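Features > Food & Table > The Long Read

The Second Life of Sourdough Rye

By Ariel Tan

The first loaf I ever loved was a brick. It came out of a paper bag on a January morning in the back kitchen at Vieira, a bakery with one window and a line that bends past the dry cleaner, and it weighed so much that I thought somebody had handed me the wrong bag. The crust was nearly black. The inside was dark and a little sticky and smelled like apples and wet leaves. I ate two slices standing up, with cold butter, and then I ate two more in the car, and by the time I got home I had decided to spend the winter finding out everything I could about rye.

I'm happy to report that there is a lot to find out!

Rye has always been the grain for places where wheat sulks. It puts up with sandy soil, sour soil and a long freeze, and it will sprout in the fall, sit under snow for months, and get right back to work in spring. For centuries it fed much of northern and eastern Europe. Then white flour got cheap, and rye slid down the social ladder until in many American towns the word meant a pale, soft sandwich loaf with caraway seeds in it (which I also like, for the record, especially around pastrami).

The dark, dense kind hung on in home kitchens and in a handful of neighborhood shops. Now it's creeping back, and the people bringing it back are a joy to spend time with.

A dough that behaves like mud

Mackenzie Pelletier has been baking at Vieira for long enough that she no longer owns a measuring cup. She learned on wheat, like almost everyone, and she still laughs about her first attempt at a full rye.

"I kneaded it," she told me. "I kneaded it for half an hour, and it just got madder."

Wheat dough gets stretchy as you work it, thanks to gluten. Rye has some of the same proteins, but they don't link up into that springy web, and what holds the loaf together instead is a group of gummy fibers that soak up a huge amount of water. So the dough never turns smooth. You stir it, you scrape it, you wet your hands and pat it into a tin, and your sink looks like a construction site afterward. Pelletier uses an old plastic bench scraper with a chewed corner and will not hear a word against it.

The sourness matters too, and for more than taste. Rye flour is full of enzymes that break starch down into sugar, and left alone they keep at it in the oven until the middle of the loaf turns to glue. Acid slows them down. A good lively starter is what makes the bread sliceable, so bakers were leaning on that trick long before anybody could have told them why it worked.

I went home and made one that same night. It was awful. The top caved in and the bottom had a layer like putty, and I was so pleased with the smell that I toasted it anyway.

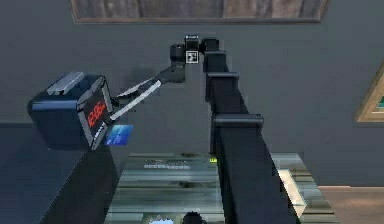

Out at the mill

Pelletier's flour comes from Clakico, a stone mill forty minutes up the valley with a gravel lot and a dog who gets to every car first. I drove up on Mon 7 February with the heater on full blast, and stepped into a room where the air tasted like toast.

The mill buys from growers nearby and grinds to order. Last season it took in 2,945 bushels of rye, up from 1,555 the season before, and the two brothers who run the place still seem a bit stunned by it. Most of the new demand is from home bakers who order small bags and then write long, thrilled emails about them. One wall of the office is covered in printouts of those emails. I read a good dozen and could have stayed all afternoon.

They grind slowly, to keep the flour cool. Fresh rye off the stones is gray with a faint green cast, and if you squeeze a handful it holds the print of your fingers. I bought a 50-pound sack, which was silly, and it is now the largest thing in my pantry.

A few miles past the mill are the fields of the Cideck farm, where a tall old variety stands higher than my shoulders by June. There was nothing to look at in February except short green tufts poking through the crust of the snow, and I found even those exciting. The family had nearly given rye up as a cash crop. They grew it as winter cover, to keep the topsoil from blowing away, and plowed it under every spring. Now they let 2,000 bushels' worth stand for harvest and sell most of it within sight of their own silo.

How to eat it

Wait a day. I know! But a full rye cut warm will smear all over the knife, and the flavor isn't there yet. Wrap it in a clean cotton towel once it's cool and leave it on the counter overnight, or even two nights. It gets tangier and firmer, and it keeps well for a week and longer.

Slice it thin, thinner than feels right. A quarter inch is plenty. After that you have so many ways to go: butter and radishes with flaky salt, or a soft egg, or smoked fish with dill. Pelletier eats hers with plum jam and a slab of sharp cheddar, and I've copied her nearly every morning since. At Valtisov, a tiny lunch counter across from the train station, they fry the slices in duck fat, rub them with raw garlic and serve them in a heap with beer. I'd drive a long way for that plate.

Stale ends go in soup. Or dry them out in a low oven, crush them, and fold the crumbs into whipped cream with tart cherries, an old northern dessert that tastes a little like chocolate cake.

My own loaves have gotten better. The fifth one held its shape, and the seventh had a crack down the top just like the ones in the window at Vieira. I brought half of it in for Pelletier to try. She knocked on the bottom, smelled the cut side for a good long while, and told me to give it ten more minutes next time.

Contact the features desk | Copyright, all rights reserved | Back to top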